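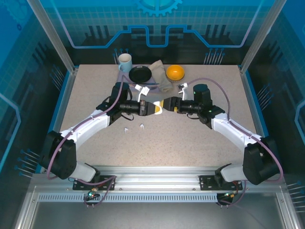
## Koppel gets its lost property shop back

Good news for anyone who has ever left a glove on the number 5 bus. The lost property shop at Koppel station is open again as of this morning, 22 Jan 2020, after being shut since August while the roof over the old parcels hall was mended. I popped in before work and there was already a queue out to the bike racks (mostly people after umbrellas, by the look of it).

If you've never been, it's run by Bukska, the little charity that took the hall on when the railway didn't want it any more. Anything handed in on the buses or trains is kept for 90 days. If no owner turns up it goes out on the shelves, priced at next to nothing, and the money pays for the community minibus. I once got a very decent tweed coat there for less than a sandwich, and I'm still wearing it!

## What's waiting to be claimed

Tarmo Butkienė, who manages the place, told me they came back to some 2000 items in the store room, as things kept being handed in all the while the doors were shut. Scarves, school bags, library books by the armful, a trombone, a box of wedding invitations that I really hope were only spares.

"It used to be all umbrellas and hats," Tarmo said. "Now it's small things. Phones, chargers, the little headphones people put in their ears. We get one of a pair and the other has gone home with the owner."
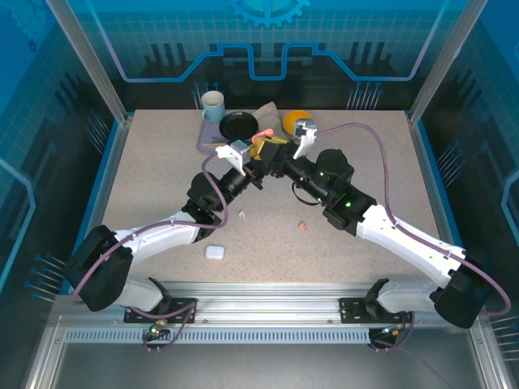 ## How to get your things back

You can ring, or fill in a form at the counter, or use the new online list, which was put together by Trovex and went live last night. I had a go with it over breakfast. You put in what you lost, which line you were on and when, and it shows you anything that might match. It found me 87 black umbrellas, so do try to remember something useful about yours, like a chewed handle or a funny button.

For earphones they'd like you to say the colour and whether you've lost the case, one bud or the whole lot.

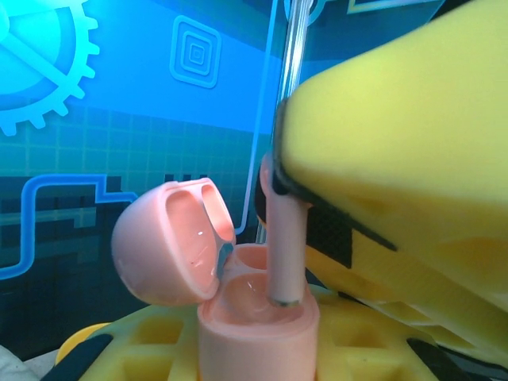

There's a small fee for collecting, the same as before the closure, and you'll want to bring something with your name on it. Phones won't be handed over until you've unlocked them at the counter, and I can't see anyone minding that. If you can't get to Koppel yourself, a friend can go for you with a signed note. Things handed in during August have been given extra time, so it's well worth asking even if you gave up on them months ago.

The one grumble I heard in the queue was about the opening hours, which are mornings only for now. Tarmo would like to stay open later but needs more hands on the counter first. If you've got a morning free and don't mind being asked about gloves, leave your name at the desk.

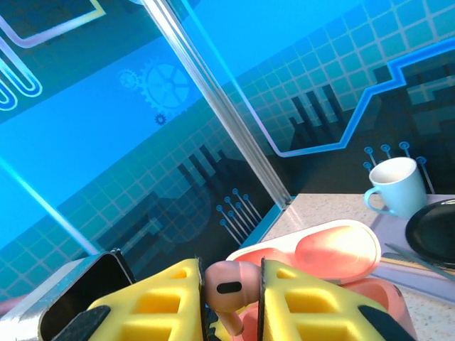

## Getting there

Use the side door on Flanance Road, next to the cycle repair place. The main station entrance still has barriers across it and you'll only end up walking round. The café in the hall is open too, and the cheese scones have survived the move, I'm very happy to report. I bought two and left my hat on the chair, so I'll be back tomorrow.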